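## Sorting night is back, and the wire bin is winning

If you have been saving dead fans, chargers and lamp drivers in a closet since July, bring them in! Our parts-sorting table is up and running again for December 2020, and it has quickly become my favorite corner of the Sendine workshop. Selvaraj Navaratnam set out yellow bins with a steel tray between them, and the rule is simple: like goes with like, and anything you can't place yet waits on the tray.
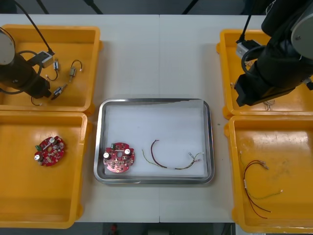

*Photo: Habibur Mollah*

The round red circuit boards are lovely things to look at up close, all those tiny soldered parts packed around the silver-topped capacitors. Please keep them flat and don't stack them. Small parts with leads still attached get a bin to themselves, and we'd love it if you left the leads long (you can always trim a wire later, but you can't put it back).

Then there are the harnesses. I could talk about harnesses all evening! A twisted bundle of blue and white wire looks like a mess until you follow one strand from end to end and find the little plug it belongs to.

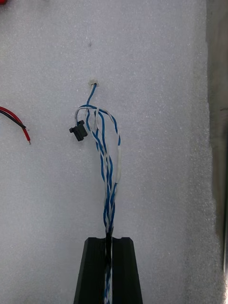
Go slowly, start from the connectors, and never tug on a loop to see what moves. If a sleeve is covering a joint, leave it on. Selvaraj keeps masking tape and a pen by the door for labels, and one word is plenty.

Drop-off is in the Pelen room from 6 o'clock, and we have space for 20 people over the evening. Batteries go to the front desk first, please.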